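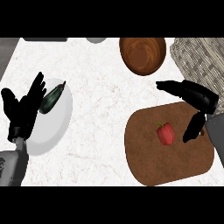 The kitchen task in our simulator, seen from overhead: zucchini on the plate, red pepper on the cutting board.

About the Windcombe Robotics Club

Windcombe Robotics Club is an after-school club for students in grades 8 through 12. We meet in Room 6 on the lower floor of Windcombe School, next to the art storage. Doors open at 3:30 and we finish at 5:15. Any student can join, and no programming experience is needed.

What we do

Most of our time goes into two-handed manipulation. Students write and test programs that control a pair of simulated arms with multi-fingered hands. The arms work at a kitchen counter with food and ordinary kitchen items on it. We picked a kitchen because everyone already knows what the objects are for, and new members can start arguing about the best way to pick up a pepper on their first afternoon.

All of this runs on the school's computers. A student who drives a hand into the counter can reset and try again. Each run is saved, and so far this school year the club has logged 1,636 of them. Members review the failed ones in pairs and write down what they plan to change.

New members begin with one arm and one object. After that they move on to both arms, which takes longer to learn than most people expect. Older members usually take on grasp planning or the scoring code.

The Tirotley Meet

Each spring we take a team to the Tirotley Meet, a simulation contest for school clubs. Teams get 40 minutes with a counter layout they have not seen before. Last year we scored 84 points in the two-arm round and placed fourth. Our entry was called Finine, and this year's team is keeping the name.

Who we are

Signe Lauritsen teaches physics and started the club. She runs the beginner group.

Bevan Dunstan teaches computer science and looks after the simulator and the saved runs. Ask him about accounts and passwords.

Inger Lund is student captain. She leads the contest team and keeps the practice schedule.

Filipa Louro is in charge of the club notebook, which is open to all members and kept on the shelf by the door.

Joining

New members can start in October or after winter break. There is no fee. Bring a signed permission form, available at the front office, and a notebook. Laptops are provided and stay in the room.

Parents are welcome to stop by during the last half hour of any meeting. Please sign in at the office first.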